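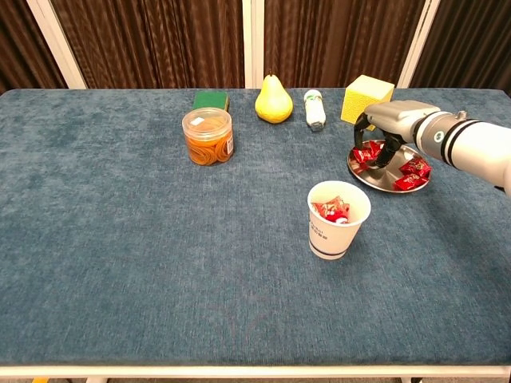

The de minimis expense election lets a small business deduct low-cost items in the year of purchase, provided each invoice or item stays at or under $2,500 and the books treat it the same way. Many owners still capitalize purchases that fall well below that line. A depreciation schedule I reviewed for Javora ran to 85 entries, and most belonged in supplies. Sponges, rubber bands and a tray of wrapped candies are the sort of thing a shop buys on one receipt, and they should never reach a fixed asset ledger.

The harder case is the item just above the limit. Skostgate bought a display cabinet for $2,774 and asked whether the vendor could split the bill into 2 invoices. My answer was no. Breaking up one purchase to fit the limit invites an adjustment, and the cabinet could be written off under other rules anyway.

My view is that the election should be made every year, by default, with the statement attached to a timely filed return. The written policy belongs in the file before January. Jilesberg adopted one in December, and it fits on a single page.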